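Driving the Fluvden robot by remote: questions and answers

Reading time: 2 minutes

These are the questions we receive most often from people who want to teach our delivery robot a street crossing.

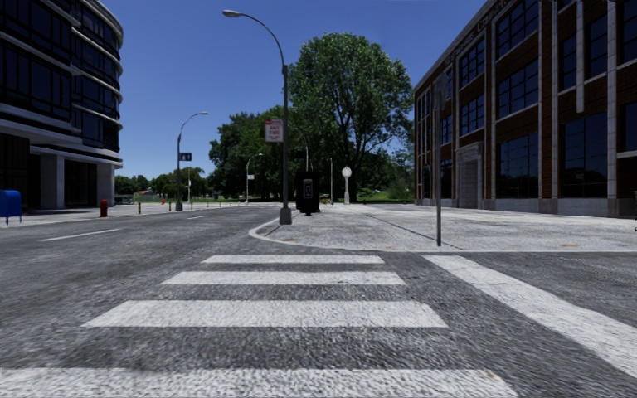

Do I need experience?
No. If you can hold a game controller, you can begin. The first 11 drives are for practice and we do not save them.

Do I start with the real robot?
No, everybody starts in the simulator, which is called Grumik. You drive over a street corner there, up to the kerb and on to the pavement. When Paloma Blackwood has approved your drives, you may take the real robot in the yard at Wernley.

How long is one drive?
Usually 38 seconds. Please do not hurry. The robot learns also your speed, and if you are nervous it becomes nervous too.

I made a mistake. Should I stop?
If it is small, correct it and continue. Such corrections are useful for the training. If you hit a post or a hydrant, press the red button and start again from the opposite side.

How many drives do you have already?
On Sun 5 April we had 2894, from which 214 were refused. Most of the refused ones had a long pause before the kerb.

Can I use keyboard?
It is possible, but the turns come out very sharp. We prefer the controller.

Where do my drives go?
They stay on our server in Wernley. Your name is not kept together with them.

Contact: Paloma Blackwood, Fluvden | © Fluvden | Back to top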